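Vikevon Dupla: conjunto de dois braços para bancada

Página do produto | Ficha resumida | Acessórios | Aviso de segurança sobre cabos e pinças

Aviso atualizado em 4 jul 2020

Quem já tem uma Dupla em casa, no laboratório ou na oficina pode saltar diretamente para a parte do aviso, mais abaixo, e voltar depois ao resto com calma. Quem está a pensar em comprar, faça-nos o favor de ler tudo, mesmo que seja comprido (e é, pedimos desde já paciência, porque cá na Vikevon temos fama de escrever cartas quando nos pedem bilhetes).

A Dupla é um conjunto de dois braços articulados brancos que se fixam à borda de uma mesa, um de cada lado, com uma pinça de dois dedos na ponta de cada um. Foi pensada para tarefas de mesa com objetos do dia a dia: apanhar um copo, passá-lo de uma mão para a outra, pendurá-lo no escorredor, tirar uma maçã de um cesto. Parece pouca coisa quando se escreve assim, mas quem já tentou ensinar uma máquina a segurar um copo de plástico leve sem o esmagar nem o deixar fugir sabe bem as tardes que isso leva!
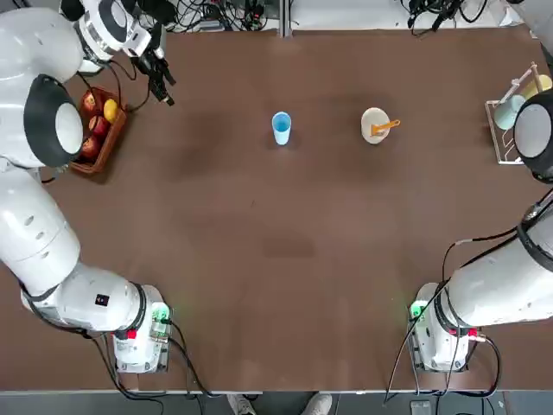
Cada braço tem a sua própria base, com luz indicadora verde, e os cabos seguem por fora dos segmentos até à pinça. Escolhemos esta solução logo na primeira versão, por insistência do Nikola Kolev, que desenhou as juntas e queria que qualquer pessoa conseguisse trocar um cabo sem abrir a carcaça. Continuamos a achar que foi uma boa escolha. Trocar um cabo leva poucos minutos, vê-se logo se está gasto e não é preciso mandar o braço de volta para a fábrica. Mas é também daqui que vem o problema de que temos de vos falar, e preferimos contá-lo na página principal, onde toda a gente o lê.

AVISO DE SEGURANÇA: LAÇADA DE CABO E PERDA DE SINAL NA PINÇA

O que aconteceu

Em dezembro recebemos a primeira comunicação, enviada pela Merle Maihi, que trabalha com uma Dupla na oficina da Betia. Durante uma passagem de um copo entre as duas pinças, a pinça direita deixou de responder e ficou fechada. O braço esquerdo, que não sabia de nada, continuou o seu movimento como se o copo já lhe tivesse sido entregue, e as duas pontas ficaram a empurrar-se uma à outra por cima da mesa. Ninguém se magoou. Partiu-se uma ponta de dedo e o copo, coitado, ficou com uma dobra para toda a vida.

A Merle mandou-nos o registo completo e um vídeo, e ainda teve a gentileza de repetir a mesma passagem 100 vezes, em velocidade reduzida, para vermos se voltava a acontecer. Voltou, em 5 delas. Todas com o cotovelo muito dobrado e o punho rodado para dentro.

A causa

O Pirmin Aigner e a Ankica Kolev passaram boa parte do inverno com isto. O que encontraram foi o seguinte. Quando o cabo do punho é montado com demasiada folga, forma uma laçada por baixo do segmento superior. Em posições abertas não faz mal nenhum, a laçada balança e pronto. Quando os dois braços se aproximam ao centro da mesa, porém, a laçada pode prender-se na junta do próprio braço ou na pinça do outro, e o conector do punho leva um puxão. O contacto abre-se por um instante, a pinça perde o sinal e mantém a última ordem recebida.

Com o cabo demasiado esticado acontece uma avaria parecida por outro caminho: o conector vai cedendo aos poucos, e a falha aparece ao fim de semanas de trabalho, quase sempre sem nada de especial à vista. Estas são as mais difíceis de apanhar, e foi numa delas que o Pirmin perdeu a paciência e um bom alicate.

Houve ainda um segundo defeito, este inteiramente nosso, no programa de controlo. Até à versão anterior, a paragem por perda de sinal atuava apenas no braço afetado. O outro seguia viagem. Num conjunto que trabalha a duas mãos isto não devia ter saído assim, e pedimos desculpa por não o termos visto antes de o vermos em vossas casas.

Quem deve fazer a verificação

Todos os conjuntos Dupla montados com o jogo de cintas antigo, que se reconhece por ter uma única cinta entre o cotovelo e o punho. Os conjuntos fornecidos pela Dumitrescu já com o jogo novo trazem duas, e nesses basta atualizar o programa. Se comprou em segunda mão e não sabe qual tem, conte as cintas ou escreva-nos, que não custa nada.

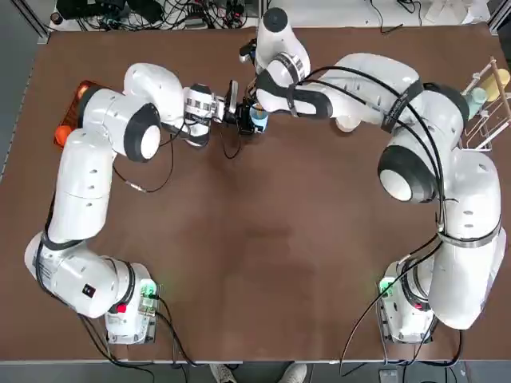 A posição mais delicada é a de passagem, com as duas pinças quase encostadas, e é nela que pedimos que se faça a verificação. Com calma e de preferência com outra pessoa ao pé:

1. Retire da mesa os objetos de vidro ou de loiça e deixe apenas um copo de plástico.

2. Com os braços desligados da corrente, leve-os à mão até à posição de passagem. Ampare sempre o segmento superior, que sem corrente desce pelo próprio peso.

3. Veja por onde passa o cabo do punho em cada um. Se a laçada tocar na junta, na pinça ou no outro braço, há folga a mais.

4. Rode o punho até ao fim do curso, para os dois lados. O cabo deve acompanhar sem puxar pelo conector.

5. Aperte ou alivie a cinta, conforme o caso, e repita. A folga recomendada junto ao punho é de 30 milímetros, medida com o cotovelo todo dobrado.

6. Ligue à corrente, ponha a velocidade no mínimo e faça algumas passagens com a mão perto do botão de paragem geral e longe das pinças.

Se a pinça falhar durante o passo 6, desligue e não volte a usar esse braço até o conector ser substituído. Sabemos que é tentador dar-lhe um jeitinho e continuar (também já o fizemos), mas um conector que abriu uma vez torna a abrir.

Pedimos também atenção ao lugar das pessoas. Quem opera costuma ficar de pé junto à borda da frente da mesa, perto das bases, e é natural que se incline para ver melhor quando alguma coisa encrava. Por favor, não o faça com os braços ligados. Uma pinça presa pode soltar-se de repente quando o sinal volta, e o braço retoma o movimento sem avisar. E vale a pena arrumar os cabos que descem das bases para o chão, longe dos pés.

O que fornecemos sem custos

Jogo de cintas novo, com 2 cintas por braço e respetiva folha de montagem.

Conector de punho reforçado, para quem tenha tido pelo menos uma perda de sinal.

Pontas de dedo de substituição, se as suas tiverem sofrido num encosto.

Atualização do programa de controlo Urow, que passa a parar os dois braços sempre que um deles perde o sinal da pinça e exige confirmação do operador para recomeçar.

A atualização já está disponível na área de cliente. As peças seguem pelo correio, e quem prefira que sejamos nós a montar pode trazer o conjunto à oficina mediante marcação.

PERGUNTAS QUE NOS TÊM CHEGADO

Posso continuar a usar um só braço enquanto espero pelas peças?
Pode, desde que esse braço passe na verificação e o outro fique desligado e recolhido para fora da zona de trabalho.

A luz verde da base continuava acesa durante a falha. É normal?
É, infelizmente. A luz indica que a base tem alimentação e nada diz sobre o estado da pinça. Percebemos que induz em erro, e a Ankica está a preparar uma indicação própria no ecrã do programa.

O escorredor e o cesto vêm incluídos?
Não, a Dupla vem sem objetos de treino. Use os que tiver na cozinha, mas mantenha-os afastados do percurso dos cotovelos. Já vimos mais do que um escorredor ir ao chão por estar demasiado chegado à junta do braço direito.

A garantia fica afetada se eu próprio trocar o conector?
Não fica. Siga a folha de montagem e guarde a peça antiga, que gostamos de a receber de volta para a estudar.

CONTACTO

Os pedidos de peças são tratados pelo Hrvoje Georgiev, através do formulário de assistência desta página. Indique o número de série das duas bases e, se puder, junte uma fotografia do cabo na posição de passagem, que poupa muitas mensagens para cá e para lá. Ele responde a toda a gente, por vezes já a horas impróprias, e agradece do coração a quem escreve o número de série à primeira.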